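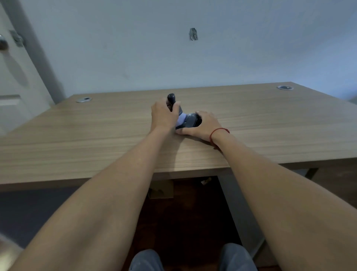 Kapitel 4: Rangieren auf engem Raum

Ich gebe es gleich zu: Mein teuerster Meter war einer, den ich rückwärts gefahren bin. In Aravena, in der Tiefgarage unter dem Hotel Lomovier, mit einem Wagen, der mir nicht gehörte. Der Kotflügel kam mit einer langen Schramme davon, mein Chef Danjuma Eze leider nicht so glimpflich, denn der durfte den Besitzer anrufen. 420 Euro Lackarbeit, dazu ein Gespräch, an das ich bis heute ungern denke!

Deshalb fängt dieses Kapitel auch nicht mit dem Einparken an, sondern viel früher, nämlich beim Hinsetzen. Wer fremde Autos bewegt (und das werden Sie im Fahrdienst jeden Tag tun), steigt ständig in Sitze, die auf andere Beine eingestellt sind. Catarina Frade hat mir das in meiner ersten Woche eingebläut: erst Sitz, dann Spiegel, dann Motor. Ich fand das damals reichlich pedantisch. Ich war auch derjenige mit der Schramme.

Was Sie in diesem Kapitel lernen

Sie bringen ein unbekanntes Fahrzeug im Schritttempo dorthin, wo es stehen soll, und zwar mit Automatik genauso sicher wie mit Schaltgetriebe. Sie schätzen den Wendekreis ab, bevor Sie einschlagen. Und Sie stellen den Wagen so ab, dass er auch ohne Sie stehen bleibt. Klingt banal, ich weiß, aber fragen Sie mal Femi Odukoya nach der Rampe in Plarkevitz!

Wir üben zuerst auf freier Fläche mit Leitkegeln, danach zwischen zwei Wänden und ganz zum Schluss am Hang. Rechnen Sie für die Kegelübungen mit 10 Durchgängen, bis die Füße ruhig werden. Bei mir waren es mehr, und ich habe dabei einen Kegel so gründlich überfahren, dass er unter dem Auto mitkam. 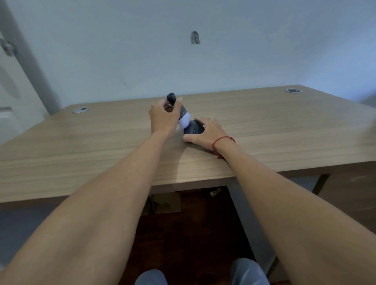 GRUNDBEGRIFFE

Kriechen: Ein Wagen mit Wandlerautomatik rollt in der Ebene meist von allein los, sobald Sie in Stellung D oder R die Bremse lösen. Beim Rangieren ist das ein Geschenk, denn Sie dosieren nur noch mit dem Bremspedal. Viele Elektroautos machen das nach, manche aber nur, wenn es im Menü eingeschaltet ist – also vorher ausprobieren, mit Platz nach vorn und hinten.

Ausschwenken: Beim Rückwärtsfahren mit eingeschlagenem Lenkrad wandert die Front nach außen. Alle schauen nach hinten, und vorne kommt der Pfeiler. Genau so war das bei mir.

Sichern: Feststellbremse anziehen, bei Automatik Stellung P einlegen, beim Schalter am Hang zusätzlich einen Gang. Erst danach den Fuß von der Bremse nehmen.

Blättern Sie jetzt zu Übung 4.1 und stellen Sie die Kegel auf.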